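Chapter 4
When the Bench Gets a New Colleague

What you'll get from this chapter
How a repair job gets divided between people and machines
Why the person who knows the job best is often left out of the planning
What happens to breaks, pay grades and pride when the work changes shape
How to run a small trial without frightening everyone

I started out thinking this would be the easy chapter. I'd spent a good part of a July at Budden, a firm that takes in old office computers, strips them, tests the parts and sells on whatever still has some life in it, and I had two fat notebooks to show for it. Then I sat down to write and found that most of my notes were about tea breaks, swearing and where people liked to stand. So that's what you're getting, along with the automation!

Let me set things up. Budden had 57 people on the shop floor when I visited, and the managers wanted robot arms to take over some of the handling of parts inside desktop computers. They brought in a small company called Hedlund to do the fitting and programming. The trial was run by Séverine Texier, who had been a bench technician herself before she moved into planning (and who still couldn't walk past an untidy tray without sorting it out).

The first surprise for me was how cramped the job is. From across a room, a desktop computer looks like a big roomy box. Get down to the level of the gripper and you see what the hands have been coping with all these years.

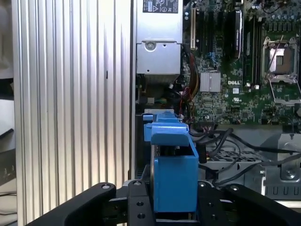

Figure 4.1 A blue plastic part held between the gripper's fingers inside an open computer tower.

There are cables looping about, metal edges, screw heads, and not much room for a pair of fingers, metal or otherwise. An experienced technician deals with all this without thinking. She nudges a cable aside with a knuckle, feels a catch give, tilts the part a bit and out it comes. Ask her how she did it and she'll say "I just pulled it." I heard this from Mwanahawa Mrema on my first morning, and I wrote it down as if it were an answer. It took me days to see that the pull had four or five small moves tucked inside it.

We call this kind of skill tacit knowledge, and you met the term briefly in Chapter 2. It's the stuff people can do but can't easily tell you. It matters here for a very practical reason: a machine has to be given each of those small moves, one way or another, and somebody has to dig them out of the people who have them. At Budden that somebody was Guoqing Shi, a programmer from Hedlund, and for the first fortnight he didn't ask anyone at the benches a single thing. He watched, went away and wrote his program. Mwanahawa's opinion of that fortnight can't be printed in a textbook.

Things got better when he pulled up a stool. She did the job slowly, he asked daft questions, she laughed at him, and the list of moves grew until it filled a page. I'd like you to remember that stool when we get to consultation in section 4.3. There was a proper consultation at Budden too, with slides, and I don't think it did half as much good.

Who does what?

Dividing up a job sounds simple - give the dull bits to the machine and keep the interesting bits for the people. The trouble is that people don't agree on which bits are dull. Anayeli Gallegos told me she liked the repetitive parts of her shift because she could chat while she did them. When those went, what was left was a whole day of careful decisions, and she went home with a headache. Her wages were the same. Her job description had hardly changed by a word. Her day was completely different.

So before you split up a job, write down what each part of it does for the person as well as what it does for the firm. A part may be a rest, or a chance to talk, or the bit where a new starter learns by standing next to somebody good. Take it away and you may need to put something else in its place.

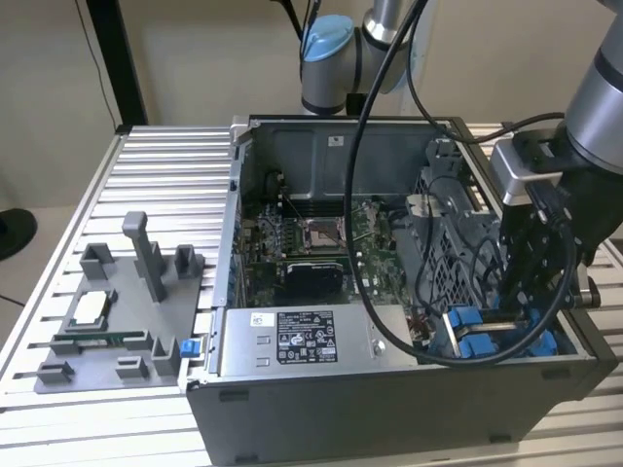
New work turns up as well, and it's easy to miss because it rarely has a name to begin with. Yến Vũ's old job was testing. During the trial she became the person who set things out, checked them and decided when to step in, and for weeks none of that appeared on her timesheet. Have a look at the grey 3D-printed fixture on the table to the left of the computer, with a processor sitting in its recess and a memory module in slotted holders just below. Every part laid out in a known spot like that is a small piece of planning. If you only measure the arm, you'll leave all of it out of your sums.

Yến kept her own record of this extra work in the back of a diary, and when the pay grades came up for review she brought it with her. Budden had set aside 400 hours for training, nearly all of it meant for learning the software, called Stikero. On the strength of that diary, Séverine moved a good part of those hours over to setting out and checking, and the role got a title and a grade. I was delighted, as you can probably tell. We'll go through how the grading was done in section 4.4.

Before you read on

Think of a job you've done yourself, paid or not. Write down the steps as you'd explain them to a stranger. Then do the job again (or act it out, if you can't) and note every move you left off the list. Keep both lists somewhere safe, as you'll need them for the exercise at the end of section 4.2.

4.1 Finding the hidden steps

Guoqing's page of moves began with the word "reach", and Mwanahawa crossed it out. Reach from where, she wanted to know, and with which hand? We'll start with her question.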